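少年版 > 机器与电 > 出了什么毛病

机械臂说它收好了杯子,杯子却在地上

分享 200 | 评论 3

先把事情讲一遍。

星期二下午,Samonte 小学的食堂里来了一台会收餐具的机械臂,是 Drastulik 公司送来试用的。这所学校在 Lallarport,离码头不远,食堂靠窗的那张长桌被清了出来,机械臂就固定在长桌的一头。公司的人说,它能把勺子、叉子、杯子一样一样夹起来,放进旁边的塑料筐里。说得很有把握。

头一样是勺子,它夹起来放进了筐里,大家鼓掌。第二样是块橡皮做的假面包,也放进去了,掌声更大。第三样是一只玻璃杯。两根手指伸过去,合上,往上一提,杯子歪了,从手指中间滑出来,先磕在桌边,再掉到地上,碎了。

接下来的事比碎杯子更奇怪。机械臂没有停。它捏着一把空气,稳稳当当地转到筐子上面,张开手指,把那把空气放了进去。旁边的屏幕上跳出两个字:完成。

有同学笑得直拍桌子。可是你想一想,这其实挺让人不放心的。一台机器,杯子碎了它不知道,手里空了它也不知道,还认认真真地告诉大家活干完了。要是它拿的是一把刀呢?

老师赶紧去按屏幕上的“停止”。按下去以后,机械臂又动了2秒才停。这2秒里它正往回摆,离窗边站着的几个同学不远。没有人受伤,碎玻璃扫干净了,试用也就到此为止。

后来公司给学校写了一封信,信里有一句:“本产品在测试中的成功率为92%。”

这句话我读了好几遍,越读越想问问题。这篇文章就是把这些问题一个一个拿出来,看看能问到哪里。有的我能讲清楚,有的我也只能讲到一半。

92%是在哪里考出来的

先看这个数字。92%的意思是,如果做100次,有92次做成。听起来是个好学生。

可是考试得看考卷。一个人说自己跳远很厉害,你总要问一句,是在沙坑里跳的,还是在游戏里按键盘跳的?

Drastulik 的考试是在电脑里考的。他们用一个叫 Orkbridge 的程序,在电脑里造出一个房间、一张桌子、一堆东西,再造出一台假的机械臂,让它在里面练习。这种做法叫“仿真”,也叫“模拟”。在模拟里,机械臂一共考了200次,成了92%,你可以自己算算没成的是多少次。

我得说句公道话,模拟本身没什么不对。真的机械臂很贵,练一次就要有人在旁边看着,东西掉了要捡,杯子碎了要扫。在电脑里练,杯子碎多少都不要紧,重新开始就行,夜里大家都睡了它还能接着练。飞行员也在模拟舱里练习,没人觉得丢脸。

问题出在那封信上。信里写的是“测试中”,没有写“电脑里的测试中”。少了几个字,读的人就容易以为,是一台真的机械臂在一张真的桌子上收了200回真的餐具。学校的老师就是这么以为的。

所以第一个要学会问的问题是:在哪里测的?

电脑里的桌子长什么样

你可能会猜,电脑里的练习桌一定收拾得很整齐,所以机械臂才考得好。那倒不一定。做模拟的人常常故意把桌子弄乱,让不相干的东西挤在一起,看看机械臂会不会认错、碰倒、夹到旁边去。

餐具边上可以摆一只大黑蜘蛛玩具,比萨上可以斜搭一把黄柄的刀,深绿色的酒瓶后面可以再放一只半透明的白瓶子。叉子旁边还可以有一颗土豆。桌面可以是一大块大理石花纹,墙可以是灰色的砖。换一换花纹,换一换位置,就又是一张新考卷。这样做有个好听的名字,叫“随机化”,意思是让机器见过各种各样的样子,到了真地方就不会大惊小怪。

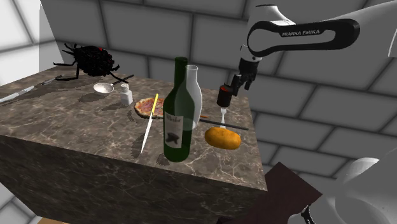
Rodel Pangilinan 读了这篇文章的草稿以后回信说,桌子摆得再乱也只解决了一半的事,乱是给“眼睛”出的难题,杯子掉下去多半是“手”的问题,请别让小读者以为东西摆得够多,考试就够难了。他还说,他见过在模拟里把什么都夹得起来的程序,一到真桌子上,连一块湿海绵都拿不住。

我觉得这个提醒很要紧,所以把它留在这里,下面就分开说。

眼睛的麻烦:玻璃

机械臂没有长眼睛,它靠摄像头。普通的摄像头拍下颜色,另外有一种“深度相机”,能量出东西离它多远。有些深度相机是这样工作的:它朝前面射出一种人眼看不见的光,光碰到东西弹回来,机器看看弹回来的光是什么样子,就能算出远近。

碰到一块面包,光老老实实弹回来。碰到玻璃杯呢?有些光穿过去了,有些光拐了弯,有些光弹到别的地方去了。于是在机器看来,杯子可能缺了一块,也可能干脆没有,只看见杯子后面的桌子。

你可以自己试试。拿一只透明的塑料杯,放在一张有格子的纸前面,闭上一只眼睛,从杯子里面看过去。格子是不是弯了?杯子的边是不是很难看准?别用玻璃的,塑料的就行。

那么在电脑里呢?电脑里的玻璃,是程序算出来的。算得细,光就会拐弯,算得马虎,玻璃就只是一个“颜色淡一点的瓶子”。还有一种更省事的办法,程序干脆直接告诉机械臂:“杯子在这里,高这么多,宽这么多。”这就像考试的时候,有人把答案写在了桌子角上。机械臂根本不用看,当然夹得准。

Drastulik 的考试用的是哪一种?我写信去问了,回信里说“采用了先进的感知方案”。这句话没有回答我的问题。你以后也会碰到这样的话,字很多,读完了还是不知道。碰到了就再问一遍。

手的麻烦:滑

现在说手。

机械臂的手叫“夹爪”,最常见的一种只有两根手指,平平地合拢,把东西夹在中间。东西为什么不掉?靠的是摩擦力。手指往里压,东西的表面和手指的表面互相“咬住”,就能往上提。

摩擦力不好对付。同一只杯子,干的时候和沾了水的时候不一样,沾了洗洁精就更不一样了。杯子是直的还是上宽下窄的,也不一样。上宽下窄的杯子,手指压在斜斜的杯壁上,要是夹得不正,压得越用力,杯子越想溜走。你用两根手指捏过西瓜子吧?一使劲,它就飞出去了。

在模拟里,摩擦力也是算出来的。程序里会写一个数字,表示这样东西有多“涩”。写大一点,什么都夹得牢,写小一点,什么都打滑。哪个数字才对?要拿真的杯子、真的手指去量才知道,而且今天量的和明天量的可能还不一样,因为手指上的橡胶会磨旧,会沾油。

食堂里的东西有几样是不沾油的?

我不知道那天的杯子是不是湿的。公司的人说可能是,食堂的阿姨说她擦过。这件事没法再查,碎片已经倒掉了。我不打算替谁猜。可是就算杯子真的是湿的,我也要问:收餐具的机器,难道不该会收湿杯子吗?

最大的毛病:不知道自己错了

杯子会掉,这不稀奇。你也打碎过碗,我也打碎过。可是你打碎了碗,你会听见“啪”的一声,会觉得手里一轻,会低头看。机械臂一样也没做。

为什么呢?

机械臂是按步骤干活的。第一步,走到杯子上方。第二步,下去,合拢手指。第三步,提起来。第四步,转到筐子上面。第五步,张开手指。第六步,显示“完成”。

要是每一步做完都不检查,它就像一个闭着眼睛背课文的人,背到最后一句就算背完,中间漏了一整段也不知道。那天屏幕上的“完成”,意思是“我的六个步骤走完了”。我们读到的意思却是“杯子收好了”。两个意思差得很远。

检查的办法是有的,也不算新鲜。

可以量手指的距离。夹着杯子的时候,两根手指被杯子撑开。杯子没了,手指会合到一起。机器只要看一眼“我的手指现在张多大”,就能猜到手里有没有东西。遇上很薄的东西,比如一张纸,这个办法就不太灵。

可以量重量。手里有东西,关节就要多使一点劲。可是塑料勺子太轻,量不准。

可以再看一眼。提起来以后,让摄像头瞧瞧手指中间有没有东西,再瞧瞧筐里是不是多了一样。慢一点,可是踏实。

哪一种都会有看走眼的时候,几种合起来用会好很多。我问 Drastulik,试用的那台有没有做这样的检查。他们说有,装了量手指距离的那一种,但是“为了演示流畅,当天没有打开”。

我把这句话抄在这里,请你自己想一想。

停止,要停在什么时候

再说那2秒。

2秒有多长?你从“一”念到“二”,念得慢一点,就过去了。写作业的时候2秒不算什么。可是一条硬邦邦的机械臂朝你摆过来,2秒够它走很长一截。

老师按的是屏幕上的按钮。屏幕上的按钮是程序画出来的,你按下去,消息要先送到电脑里,电脑要是正忙着算别的事,消息就得排队。排到了,电脑再告诉机械臂:“停。”那天就是在排队。

工厂里的机器旁边,通常有一个真正的大按钮,红色的,圆圆的,底下往往衬着黄色,一巴掌就能拍下去。它叫“急停按钮”。它走的是一条专门的线路,不用排在别的消息后面。按下去以后它会卡住,要有人特意把它松开,再重新启动,机器才能动。这样就不会有人刚把手伸进去,机器又自己动起来。

那天有没有急停按钮?有。在哪里?在装机械臂的箱子里,和说明书放在一起,还没有接上。

关于急停,还有一件事很多大人也没想过:停下来的时候,手指要不要松开?

如果一按急停手指就松,手里拿着的刀就会掉下来。如果手指不松,万一夹住的是谁的手指头呢?两种做法都有道理,也都有危险。设计的人要先想清楚这台机器会拿什么东西,旁边会站什么人,再决定。我没有一个标准答案可以给你。可是如果你问卖机器的人,他从来没想过这个问题,你就可以站远一点了。

那句“它很安全”

公司的人那天还说过,机械臂很安全,因为它碰到人会自己停。

有些机械臂确实能感觉到碰撞。它的关节里有传感器,走着走着,忽然觉得比平时费劲,就知道撞上什么了,于是停住。这种机械臂常常被叫作“协作机械臂”,意思是可以和人一起干活。

可是“碰到了会停”,前提是先要碰到。碰到的那一下有多重,要看它走得多快,也要看它手里拿着什么。手里拿一块海绵,碰一下没事。手里拿一把叉子,叉尖朝外,还是那条手臂,还是那个速度,事情就完全不同。所以检查安全的时候,不能只检查手臂,连手里的东西也要一起算进去。

食堂里的机械臂要收叉子,也要收刀。信里没有一个字讲到刀和叉。

你可能会问:那就再也不要用机械臂了吗

我没有这么说。收餐具又累又烫手,食堂的阿姨一天要弯好多次腰,如果真有一台机器能帮忙,我举双手赞成。有些地方的机械臂已经干了很多年活,干得挺好。它们多半待在围栏里,每次拿的是同样的东西,东西每次放在同样的位置,旁边没有跑来跑去的小学生。

食堂刚好反过来。东西每天不一样,放得歪歪扭扭,地上可能有汤,旁边的人一会儿近一会儿远。在这样的地方,我希望听到的话是“我们在真的食堂里试过,这样东西掉过,那样东西也掉过,现在改成了这样”。一台从来不说自己哪里不行的机器,我不太敢相信。卖机器的人也一样。

下次学校里来了新机器,你可以带上这几个问题。别怕问得傻。

这台机器是在哪里测的?电脑里,还是真的地方?

没做成的那些次,都是怎么没做成的?

它掉了东西,自己知道吗?

屏幕上写“完成”,是谁检查过的?

急停按钮在哪里,接上了没有,能不能现在按一次给我看?

最后一个问题特别好用。要看的是按一次,不要听别人讲一遍。当然,要请大人来按,你站在线外面看。

几个词

仿真:用电脑造一个假的世界,让机器在里面先练。假的世界有多像真的,要看造的人花了多少功夫。

夹爪:机械臂末端用来拿东西的部分。常见的有两根手指,也有三根的,还有用吸盘的。

深度相机:能量出远近的相机。怕透明的东西,也怕亮闪闪的东西。

急停:让机器马上停下来的装置。应该放在伸手就能够到的地方。

成功率:做成的次数除以一共做的次数。写这个数字的人应该同时写清楚,怎样才算“做成”。杯子离开桌子算不算?杯子进了筐但是裂了算不算?按照那台机械臂自己的算法,星期二下午的第三次恐怕也要算成功。

后来怎么样了

Drastulik 又来信说,新版本会把手指检查一直打开,急停按钮也会在出厂时接好。信里还说,新版本在 Orkbridge 里的成绩更高了。我回信问的还是那一句:在真的桌子上呢?

写到这里的时候,还没有收到回信。Samonte 小学的长桌已经搬回原处,孩子们照旧自己端盘子。如果有了消息,我会补在这一页的下面。

返回顶部 | 联系编辑部 | 给我们寄问题 | 版权所有,转载请注明出处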